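20 September 2023

ok arm update, since people keep asking. long one sorry

**1/** Vukov (the arm) has a new elbow. Old one had slop you could feel with a finger. Printed the new one at the Greltatville shop, 11 hours, came off the bed clean for once

**2/** swapped the elbow servo too. Went with the Undik. Louder than the old one but it holds when you lean on it. cable was too short of course. soldered an extension at midnight, ugly, works

**3/** someone asked total cost. 497 dollars so far, and that's with the base plate being scrap. Not counting the two servos I cooked in March. we don't talk about March

**4/** Nii Gbeho rewrote my homing routine in one evening after I fought it for weeks. It used to creep into the hard stop and whine. Now it touches, backs off, done. thank you Nii, I owe you so much coffee

**5/** still on the Dzene board. Yes I know it browns out if three joints move together. Separate supply for the shoulder fixed most of it. Big cap on the rail fixed the rest, I think. Will report back if it reboots mid reach agian

**6/** gripper: pads are bike inner tube now. Foam looked nicer, shredded in a day. Superglue does NOT like inner tube btw, use contact cement, rough it up first

**7/** calibration. clamp the camera to the SHELF not the table. I lost a whole weekend to a table that wobbles every time the base spins. Reprojection looked fine standing still and garbage the second anything moved

**8/** so now picking. Plastic kitchen stuff to start with, plus a drink can. Task one is can out of the green bowl, put it in the blue one. Sounds easy. The rim is the problem, fingers have to come down between can and wall and there isn't much room
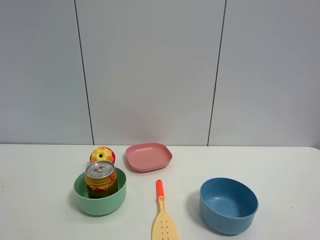
**9/** last night's score with the new elbow, 45 tries, 9 clean. Before anyone laughs, the old elbow never got one. Most misses are the wrist coming in tilted and catching the rim

**10/** next up is a straight down approach, slower for the last bit, and maybe thinner fingertips. Spatula after that. Flat thing on a flat table, dreading it

**11/** files for the elbow go up once I fix the bolt holes, theyre a hair tight. If you print it now just run a drill through

**12/** and no I'm not adding a second arm. stop asking. (maybe)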